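Two days in Serneston with kids
November 18, 2022

We drove over from Tunstall in May and stayed in Gemwood, the older part of town on the east bank of the river. It's an easy area to walk with children. The main street is flat, and the playground by the bridge has a fenced section for toddlers.

The Dustdale trolley leaves from the library every 30 minutes. Kids under five ride free. We got off at the fish hatchery, spent an hour there, and rode back for lunch.

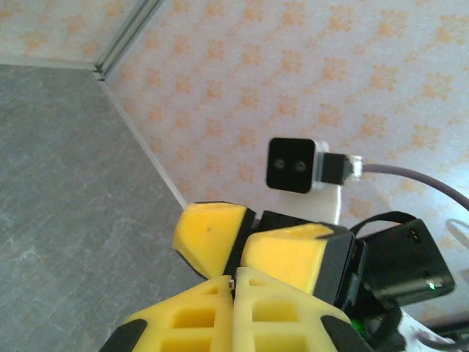
On the second morning we went to the railroad museum. Parking is 25 cents for each quarter hour, coins only, so bring change. The model layout upstairs has 1,000 feet of track and was the part my son wanted to see twice. The snack bar closes at two.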